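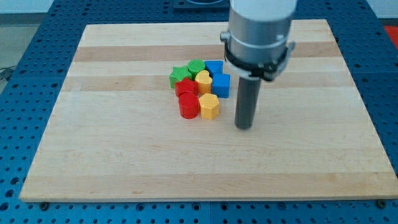 Shape blocks on a wooden board: cleaning, finish and keeping the pieces together

Skeltberg Community Help – Toys, Play and Learning Materials
Posted 03/10/2021

Posted by Onus

I should be grateful for advice on the care of a wooden board and a set of small plastic shape blocks which are used together on a work table in our playroom. The setting is a morning group for young children, and the blocks are used for sorting by colour and for naming shapes. They include a green star, a yellow heart, a green cylinder and blue square blocks, together with further pieces in the same style. The board is made of long strips of light wood, some of them slightly darker than their neighbours.

There are three matters on which I would welcome an opinion.

First, the tops of the blocks have a fine ribbed texture. Wiping with a cloth does not seem to reach the bottom of the ridges, and after a term of use the grooves on the paler pieces have begun to look grey. The blocks were given to us without packaging or instructions, and I do not know which plastic they are made from. I am reluctant to place them in the dishwasher until I have some guidance.

Secondly, the board has no finish that I can detect. Water left on it for a few minutes leaves a darker patch, which fades by the following day. I should like to apply something suitable for a surface that children touch constantly and may, on occasion, put their mouths to.

Thirdly, our work table has a perforated top, with round holes spaced evenly across the whole surface. The board lies flat on this and is not fixed. It moves when a child leans on the near side. I do not wish to drill into the board or to use anything permanent, as it is put away at the end of each session.

I have searched the earlier threads on this site, but those I found concerned kitchen boards or painted bricks. Any advice that applies to unpainted wood and ribbed plastic would be appreciated.

Posted by Makris

I shall reply to the three points in the order in which they were raised.

Cleaning the blocks. Until the plastic has been identified, please treat the blocks as sensitive to heat. A ribbed top of the kind described is common on pieces made on a 3D printer, and several of the plastics used for such work soften at temperatures well below that of a normal dishwasher cycle. A softened block may not look very different at first, but its base may no longer be level and it will rock when set down. The following method is slower and carries no such risk.

Fill a washing-up bowl with lukewarm water and a small amount of ordinary washing-up liquid. Wash the blocks a few at a time. Use a soft toothbrush kept for the purpose and brush along the ridges; brushing across them tends to push the dirt from one groove into the next. Give particular attention to the notch at the top of the heart and to the inner corners of the star, where a cloth cannot reach at all. Rinse in clean lukewarm water, shake well and stand the blocks upside down on a towel until the next day.

Printed pieces are often partly hollow. Should a block feel heavier after washing than before, water has entered through a gap in the outer wall. It should be left somewhere warm and airy, away from a radiator, and kept out of use until it has returned to its usual weight. If this happens repeatedly with the same block, it is better to withdraw it.

Please avoid acetone, white spirit and any cleaning product containing solvent. Bleach is not needed for ordinary dirt and may spoil the colours.

Before each session it is also worth running a thumb along the edges of every block. A ridge that has begun to lift can be taken down with fine abrasive paper. A block that has split should be discarded.

Finishing the board. The darker patch you describe does suggest bare wood, or wood on which an earlier coat of oil has worn away. A food-safe mineral oil is the simplest choice. I would advise against nut oils in a setting used by children, on account of allergies.

Wash the board with a cloth that is damp but not dripping, and let it dry overnight. Rub it lightly with 200 grit paper, working along the strips from end to end. Do not sand across them. Remove the dust, apply a thin coat of oil with a lint-free cloth, leave it for a few hours and wipe away whatever remains on the surface. Repeat the next day. Treat the underside and the edges in the same manner, as a board oiled on one face only is liable to cup.

The difference in colour between the strips will become more marked once the oil is on. Strips of wood glued side by side seldom match exactly, and the darker bands are no cause for concern. You may even find them of use – younger children can be asked to stand the blocks along a darker band, which serves as a line without anything having to be drawn or taped.

Holding the board still. A piece of open-mesh non-slip matting, of the type sold for lining drawers, cut a little smaller than the board, will normally be sufficient. On a perforated top the board is gripped only by the surface between the holes, so one large piece of matting works better than small pads at the corners, any of which may happen to sit over a hole. Lift the matting away after each session so that crumbs and damp do not collect beneath it.

One further remark on safety. The size of the blocks should be checked against a small parts cylinder before they are offered to any child under three. Any piece that fits entirely inside the cylinder should be reserved for older children. As there was no packaging, you have no age guidance from the maker to rely upon, and the check takes very little time.

Posted by Cliten

We have a similar board and used 2000 grit on it. This was far too fine and made no difference to the surface, so I would agree with the coarser paper.

I do not agree that the blocks must be washed by hand. Ours go through the dishwasher in a net bag and have been satisfactory since February. They are moulded, however, and not ribbed on top, so perhaps the comparison is not a fair one.

For storage we use a shallow lidded tray with the outline of each block drawn on a sheet of card at the bottom. The children return the pieces to their outlines and a missing one is noticed before the room is cleared.

Posted by Onus

I am obliged to both contributors. The blocks have been washed by hand with a toothbrush as suggested, and the grooves are much improved, although the yellow heart required a second wash. The board has received 2 coats of oil on each face and the water patches no longer appear.

The matting holds well when the children are seated. It still shifts slightly if a child stands and pushes from the end of the table. If any member has used removable pegs in the holes of a perforated top to form a stop for a board, I should be glad to know what size of dowel was chosen and whether the pegs worked loose.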